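Ticket: Left gripper loses tracking mid-task, operators redoing episodes
Opened by Muireann Mac Mathúna, Vasesville floor, April

Since the shift to two-handed recording, the left unit drops its pose for a second or two and the episode gets rejected. Operators find out at upload. Yesterday 31 were thrown out, and people had to stay late to make them up.

Checked so far:
- Swapped the battery. No change.
- Re-ran calibration at 9:20. Held for 20 minutes, then dropped again.
- Wiped the markers and reseated the panel. Fewer drops, still there.

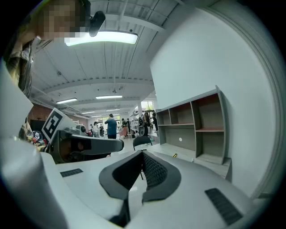

Two grippers at Vasesville, marker panel fitted.

Update, 2:15 pm. Kevin Moynihan went through the rejected episodes. Most of the drops come when the operator turns the wrist inward to reach something small. The log shows the marker lost first and the pose after it. Units on the Clellell firmware do the same, so I have ruled out the version.

Asked operators to keep the marker faces turned up when working over a chair seat or other low surface. 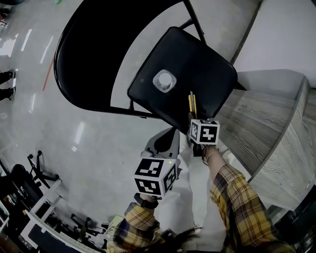 Handheld work over a chair seat, bottle and utility knife.

Fionnuala Phelan replied that keeping the wrists turned up is fine for an hour and sore after that, and she wants rejected episodes to stop counting against the daily target until this is fixed.

Target change passed to Enda Carroll. Ticket stays open, priority 2.

Recent tickets
Upload queue stalls at 1000 files
Rarasside: wrist strap replacements
Shift handover form missing break times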